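The Sodier Bido is a hand-held gripper kit sold by Dandomik for recording manual tasks. It was designed by Hollis Bellamy and Thu Hồ and went on sale in December, replacing the earlier Sodier Admasu. The kit is sold as a pair, one gripper for each hand, with a carrying case and a charger.

Each gripper has a white housing and two dark gray fingers with black textured pads. A square black-and-white marker can be mounted upright on the body for position tracking.
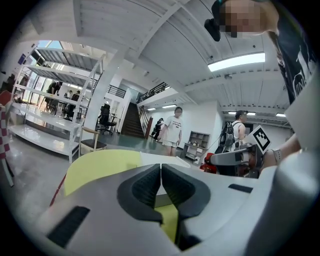
2 min read

The fingers open and close with a trigger – there is no motor. Battery life is given as 14 hours, and internal storage holds 600 short recordings. Pads are a wearing part and are sold in packs of 200.

Dandomik also rents the kit by the month, with setup and one day of operator training included. Early buyers complained about the stiff trigger spring, and a softer one was offered as a free replacement. The Admasu is no longer sold, but its pads fit the Bido.

Related
Sodier Admasu
Dandomik
Parallel gripper
Fiducial marker
Teleoperation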